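Skarkley Fruit Store, 7-drawer

Home > Garden and kitchen > Storage > Fruit racks

Product code 2834
Made in Indham
In stock. Usually sent out the next working day.

Details
Sizes and materials
Putting it together
Delivery and returns
Reviews

Details

The Skarkley Fruit Store is a free-standing rack with slatted drawers for keeping apples, pears, quinces and other hard fruit through the autumn and winter. It is made of untreated pine and goes in a shed, garage, cellar or cold spare room. Squash, onions and potatoes can be kept in it as well, though onions should have a drawer well away from the fruit or the apples will pick up the taste.

Each drawer has a base of narrow slats with a gap between them so that air can move under the fruit. The drawers run on plain wooden rails. There are no metal runners to rust, and a drawer that sticks in damp weather can be freed by rubbing a candle stub along the rail. All the drawers are the same size and will fit in any position.

The front of each drawer is cut lower than the sides. You can see what is in it without pulling it out, and there is room to pin a label underneath. We send a bag of 14 blank card labels with every rack.

The rack was first made for the orchard shop at Tiltley, where Mieczysław Cieślak wanted something that would hold a single layer of fruit and could be carried upstairs by one person. The first version had a solid top. He asked for slats there too, so that another rack could be stood on it, and that is how it has been made from then on.

Sizes and materials

Width: 556 mm
Drawers: 7
Frame and drawers: pine, planed, sanded and left bare
Fixings: zinc-plated screws, supplied
Feet: none. The side posts stand directly on the floor.

Please measure your doorway before ordering if you want the rack ready built. The flat-packed version goes through anything.

The wood is left bare on purpose. If you want to paint or oil the outside of the frame you can, but leave the drawers alone, as fruit will take up the smell of a fresh finish for months.

Putting it together

You will need a cross-head screwdriver and a flat piece of floor. A second pair of hands is useful when fitting the back rails.

Lay one side panel on the floor with the drawer rails facing up. Fix the top and bottom cross pieces to it, leaving the screws a quarter turn loose. Add the second side panel, stand the whole thing up, and check that it does not rock before you tighten everything. Fit the back rails last. If a drawer binds on one side, the frame is out of square. Loosen the screws on the back, push the top corner across by hand, and tighten again.

On a concrete floor, put a slip of slate or an old tile beneath each post. Standing pine on bare concrete will draw up water, and this sort of damage is not covered.

Using the rack

Pick fruit for storing on a dry day and leave the stalks on. Anything with a bruise, a split or a wasp hole should be eaten or cooked. Windfalls do not keep.

Lay the fruit in one layer, not touching if you have the space. Wrapping in newspaper helps with late apples that have to last until spring, but it makes them harder to check. We do not wrap pears at all.

Keep early and late varieties in separate drawers. Early fruit gives off more ripening gas and will bring the rest on too soon. Put the ones you mean to eat first at the top, where you will look at them.

The best place is dark, cool and slightly damp, and free of frost. A garage with a car in it is less good because fruit takes on the smell of petrol. In a dry room, stand a bucket of water near the rack to stop the skins wrinkling. Mice will get into any slatted rack, so if you have mice, line the sides and back with fine wire mesh. We sell this by the metre on the Accessories page.

Go through the drawers every week and take out anything soft or brown.

At the end of the season, take the drawers out, scrub them with hot water and a little washing soda, and dry them outdoors. By July they should be bone dry and can go back in the frame.

Delivery and returns

Flat-packed racks go by ordinary parcel carrier. Ready-built racks are taken on our own van and can only be sent to addresses in and near Indham, Tiltley and Quiambao. We will ring before 9 am on the day with a time.

Unused racks can be sent back in the original box for a refund, less the carriage. If a part is missing or split, send us a photograph of it and we will post a new one. Spare drawers, rails and side panels are all sold separately under the same product code.

Reviews

Princess Policarpio
Bought flat-packed. The instructions are a bit short and I fitted one side panel upside down the first time, which was my own fault. Good solid drawers. We had Bramleys in it until well after Christmas and lost very few. I would have liked handles, as the low fronts are not easy to grip in gloves.

Reply from Skarkley: Thank you. Handles are now sold as an extra and can be screwed to any drawer, old or new.

M.T.
Fits under the cellar stairs with no room to spare. Smells strongly of pine for a few weeks. Leave it to air before you put anything in.

Bringing pears indoors

Pears need more attention than apples. Most of them never ripen well in the cold, and they go over from the core outwards, so a pear can look sound and be brown in the middle. Store them hard, in the coolest drawer, and bring a few at a time into the kitchen to finish. 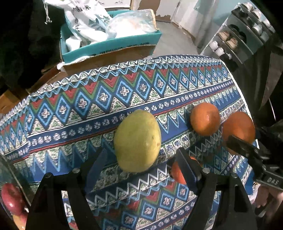

Press gently beside the stalk once a day. When the neck gives a little, the pear is ready and should be eaten within a day or two. Conference and Comice both behave this way. Cooking pears stay hard and can be used straight from the rack.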